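Notas para la charla: ¿cuánto hay de verdad en las rutinas de belleza de los blogs?

Apertura
Saludar, agradecer a Tincuța la invitación. Avisar de que no vendo nada y de que tampoco me regalan cremas.
Pregunta a la sala: ¿quién ha tirado un sérum a medias este año? Esperar manos.

Lo que dice la etiqueta
El sérum de noche de Mutier promete piel «visiblemente más firme». ¿Visible para quién? Preguntaron a 107 usuarias si se notaban mejor, sin grupo de control. Eso es una encuesta de simpatía.
El de Dotlow lleva nueve extractos vegetales y no da la concentración de ninguno. Leer la lista en voz alta, despacio.

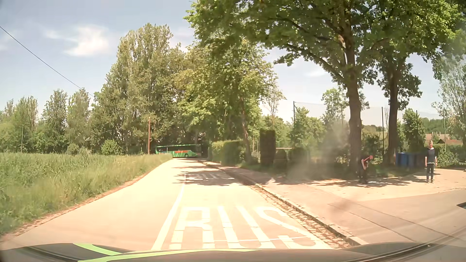 Mi prueba casera
Desde julio, media cara con Goel y media con una crema básica de farmacia. Deepak Rathore miró mis mejillas sin saber cuál era cuál y falló más que acertó. Ya sé que una sola cara no demuestra nada — decirlo antes de que lo digan ellos.
Goel cuesta unas 80 coronas; la otra, bastante menos.

Lo que sí me creo
Protector solar. Limpiador suave. Lo demás, con pinzas — incluido lo que yo misma recomendé en el blog hace dos años.

Turno de preguntas
Si sale Tarthorpe: no lo he probado, no opinar.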